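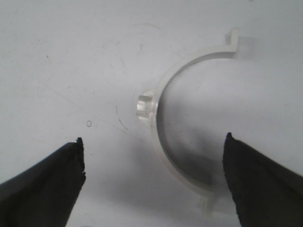
Bravthorpe Shower Curtain Rod and Ring Set: Review

By Comfort Yakubu

I bought this set in May to replace a tension rod that kept sliding down the tile. The old one was a Walletti, and it held for most of a year before the rubber at one end went hard. The Bravthorpe cost more and comes with 12 plastic snap rings, a steel rod, and two wall cups with adhesive pads.

Installation

The instructions are one folded sheet. Clean the tile, stick up the cups, and leave them overnight before you hang anything. The pads are thick and you only get one try, so mark the height with pencil first. I used a level and was still off by a hair on the left side. You can't see it with the curtain up.

The rod extends by twisting. It was stiff out of the box, and I had to wrap a dish towel around it to get a grip. Once in the cups it did not move.

The rings

These are the weak part. They close with a small tab that needs a hard pinch, and the first few hurt my thumb. Two popped open in the first week, both at the end where the curtain gets pulled. I swapped those for metal ones from a Van der Linden pack I had in a drawer – they don't match, but they stay shut. 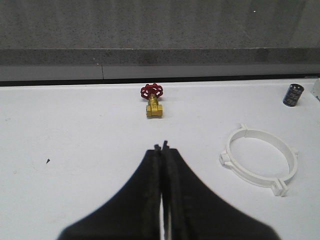 After several months

The cups are still up and the rod has no rust, including at the joint, where my last one went first. The rings slide quietly. Soap film shows on them less than it did on the metal kind, and a soak in vinegar takes it off.

My sister Blandine has the same set over a deeper tub with a heavy cloth curtain. Her rod bows a little in the middle. With a plain liner mine is straight.

Rating: 4 out of 5. Buy it for the rod, and keep a few spare rings.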